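Subject: Re: [bindton-repair] Meter basket and that wallpaper

On Friday evening the Virton lot wrote:
> Does anyone keep their multimeters in something sensible? Mine live
> in a drawer and the leads come out in one enormous knot. Also, did
> you ever use up the bird wallpaper, or is it still in the loft?

Ooh, I can answer both of these! The wallpaper is up, all of it, and I love it more than I expected to (bullfinches in January is one thing, we'll see how I feel in a heatwave). I had 267 cm left on the roll when I'd finished, so shout if you want it for lining drawers.

As for the meters, I gave up on drawers and went over to a plastic basket, bright green so I can't lose it. Meters at the front, leads and bits behind. I won't pretend the leads don't tangle, they do, but you can lift the whole lot out onto the table and pick through it there.
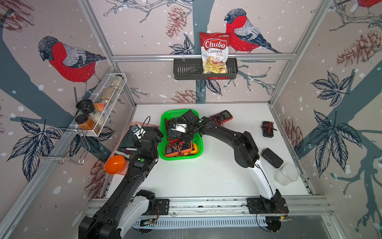
I've also become a great believer in hanging things on the walls. A spice rack holds far more than you'd think, and a wire basket on a rail is perfect for crisps – well, cassava chips at the moment, the Chuba ones. Has anybody tried winding leads round a bit of card, the way they do at Floltano? I did two that way and then got bored.

Let me know about the wallpaper!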